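Cirkesum Field, Preseason Walk-Through
Home dugout, infield, bullpen and snack room
Checked by: Jacobus Motaung
Copy to: Tumelo Rampersad, league scheduling

1. Backstop netting – PASS
Two old holes behind the plate have been tied off with what I believe is a bootlace. It holds. I threw at it until my shoulder filed a complaint.

2. Pitcher's mound – FAIL
The rubber rocks when you put weight on the left end. Last season three pitchers blamed it for their control, and I'm sorry to say one of them had a point. Reset and repack before anyone throws from it.

3. Bases and anchors – PASS WITH COMMENT
First and third seat properly. Second goes in if you stand on it and speak firmly. Clean the dirt out of the sleeve.

4. Outfield fence – FAIL
Padding is missing along 5 feet of the left field corner, right where our left fielder likes to find out where the fence is. The 345 sign in left center is loose at the bottom and flaps. Two screws would do it.

5. Warning track – PASS
It is now mostly weeds, but they are a different color from the grass, so the warning still gets through.

6. Home dugout – PASS WITH COMMENT
Railing solid. Bench has splinters at the far end, where the backup catchers sit. Sand it. They suffer enough.

7. Visitors' dugout – FAIL
Roof panel hanging by one bolt. I know what some of you think of the Hendricks club, but fix the roof.

8. Batting cage and machine – PASS WITH COMMENT
The Wusora machine throws strikes at the low setting. At the high setting it throws at people. Tape over the dial until the feed wheel is replaced. Power cord has no cuts. Helmets on for everyone inside, including the person loading.

9. Batting helmets – FAIL
Three cracked shells, all of them back on the rack after I put them in the trash in October. This time I'm taking them home.

10. First aid kit and AED – PASS
AED light is green. Ice packs restocked. The tape is all still there, so the infielders haven't found it yet. 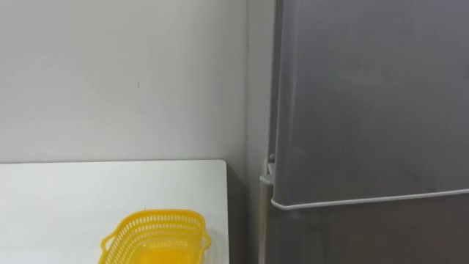
11. Snack room – PASS WITH COMMENT
Game-day ice and drinks are where most of our opening-day arguments start, so let's settle them early. Ice for injuries and ice for soda get separate scoops. The tall gray refrigerator needs room for its door to swing, so no bat bags parked in front of it, and the yellow basket can keep its spot on the white table. Signed-out keys go back to Tumelo before the last out.

12. Bleachers – PASS
Bolts tight, end caps on. Row four still creaks during every close call, which I have decided to count as crowd support.

Recheck items 2, 4, 7 and 9 before the Plirkero game. If the mound isn't done, we play on the other field and I don't want to hear about the parking.

J. Motaung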